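Shelf dividers and other things you probably don't need

Every fall the stores push organizers, and every fall I get letters asking which ones to buy. My answer for most of them is none, at least until the shelves have been bare for a while. Bins bought before the sorting is done tend to become one more thing to sort.

I'm also doubtful about the rule that every cubby must be filled. A wall of small compartments tempts you to find something for each one. Try putting back only what you reached for in the past month and see how many squares stay open. Dorottya Kerekes of Rundberg wrote to say she did this in September and sold the baskets.
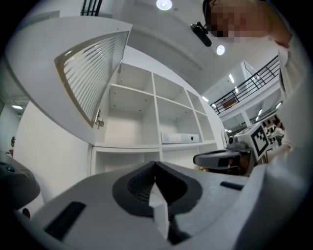

Household Notes, No. 19, page 13

A white cubby unit with one white box on a middle shelf and bare compartments above it still does its job. Those small dark screw holes in the back panels bother some people. Filler sticks are sold for them, but the white is seldom your white, and a mismatched dot shows more than the hole did. Test one in a low corner first.

Ribbed glass doors are supposed to hide clutter. They blur it. Bright packaging comes through as bright stripes, so keep the loud stuff behind a solid door.

To clean the ribs, skip the special spray. Use a soft toothbrush, warm water and a drop of dish soap, and brush along the grooves. Dry with an old T-shirt. Go easy at any metal-colored edging, where I have seen cleaners take the finish off.

If a door sags, tighten the hinge screws by hand before you order a new hinge.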